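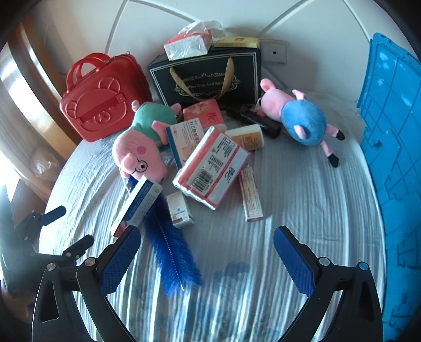
Black gripper jaws with blue pads above a rumpled light grey and white bedsheet.

Ratlow College brings back its lost certificate desk

Former students of Ratlow College who have mislaid a diploma, or who never got round to collecting one in the first place, will be glad to hear that the replacement certificate desk in Kunumel is open again from September, and that they will no longer need to make the long trip out to Nillanard to sort things out.

The desk closed when the college moved its records to the Nillanard site, and it has been missed ever since. Anyone who wanted a duplicate had to write in, wait for a form to come back by post, fill it in, send it off again and then, more often than not, travel over in person to show proof of identity. People who had married and changed their names found it especially trying, as did those whose old department had been merged into another one and who were not at all sure what to put in the box marked "awarding school".

Under the new arrangement all of that can be done in one visit. The desk is on the ground floor of the old library building in Kunumel, just past the bicycle racks and through the green door (the main entrance is being repainted, so do follow the paper signs). It opens at nine in the morning and closes at half past three, with a break for lunch in between. Two members of staff will be there at all times, one to look after people who have booked and one for anybody who simply walks in.

Applicants should bring a passport or driving licence, a passport-sized photograph and, if they still know it, their old student number. The number is a great help but it isn't essential -- the staff are well used to searching by name and year, and the college says it would much prefer people to come along without it than to stay at home turning out drawers. Anyone whose name has changed should also bring the marriage certificate or deed that shows the change, as the duplicate will be issued in the name on the original award, with a covering letter to explain the difference.

A duplicate certificate will be ready in six working days and can be collected or posted. Each one carries the word "duplicate" in small lettering at the foot and has the same standing as the first. The college had thought about offering a same-day service as well, but every award has to be checked against the bound registers, and the older ones are still kept at Nillanard and come across in the van.

For this first term the fee has been dropped altogether for the first 100 applicants, which is a kind touch and may well mean a bit of a queue in the opening days! After that the usual charge returns, payable by card at the desk. There is no extra cost for postage within the country. Those who live abroad will be told the price of delivery before anything is sent, and may ask a friend or relation to collect on their behalf if they send a signed note and a copy of their own identity page.

The college is keen to point out that the desk deals only with certificates. Requests for full mark sheets, course outlines or letters for overseas employers still go through the examinations office, and there has been no change to the way those are handled. Former students of the Becerra School of Commerce, which became part of Ratlow some years ago, can use the new desk in just the same way as everyone else, although they are limited to two copies of any one award for the time being while their registers are being rebound.

There is good news, too, for people who finished their course and never picked up their original. A fair number of certificates have been sitting in boxes all this while, some of them in beautiful handwriting, and the college would dearly like to see them go home with their owners. Uncollected originals are handed over free of charge, whatever the year, and no form is needed beyond a signature in the book.

Bookings can be made by telephone through the Kunumel switchboard or in person at the library building. Appointments for September are being taken now.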